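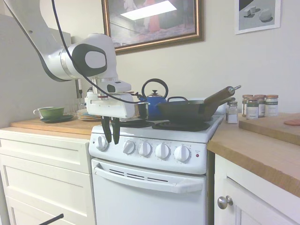 6/29/18

Skate bench, blade testing. Ah-rin on the sharpener, me on the scope and typing.

Picking up where the May notes stop. Question still the same: does the Tredeck steel hold an edge longer than the stock runners, or do the guys just like it because it's shiny. Fulwood juniors gave us back four pairs after camp. Two Tredeck, two stock. All ground here before they went out, same hollow, same wheel.

Edge check first, before anybody touches them with a stone. Inside edges worse than outside on every one, as usual. Left Tredeck from the big defenseman has a nick near the heel, looks like he stepped on something in the hallway. Leaving that blade out of the averages, noting it so nobody wonders later.

Glide rig: 100 passes per blade on the short ice tray, load on the carriage same as May. Stock pair A started to chatter before the end, could hear it. Tredeck pair quiet all the way through. Ran A again after reseating the holder and the chatter went away, so that's probably the holder and not the steel. Annoying. Means the May number for A is suspect too. Marked it in the sheet.

Holder bolts: the front one on the rig backs out. Put threadlocker on it. CHECK TORQUE before every run from now on, please, I mean it.

Player weights for the load setting, from Lovisa Berge's list: heaviest 227 lb, the one we've been using as "typical" is 205. Carriage has been set for the 205 guy all along. Ah-rin thinks we should do a full set at the heavy end since thats who complains about edges. Agree. Needs the other spring, which is in the Pridden box I think, or was.

Wheel dressing. Diamond is getting dull, finish on the last two blades came out streaky under the scope. Turned the diamond a quarter turn, better. Order a new one anyway. Engström had them cheaper last time but slow shipping.

Hollow gauge reads a hair deep compared to the old one. Which one is right?? Cut a test piece and measure it properly, don't argue about it.

Second batch, after lunch. Only got through stock B. Fine, no chatter, edges a bit rounder at the toe than I expected. Tray ice was getting soft by then so not putting to much weight on it. Flooded it again, left it to set overnight.

Tomorrow / next:
- spring swap, then 227 load, all pairs
- rerun stock A, torque checked
- test piece for gauge
- ask Lovisa if the kids switched skates at all during camp, one pair has tape on it that isn't ours
- towels

Over 100 blades in the log now counting last season. Backup is on the gray stick in the drawer.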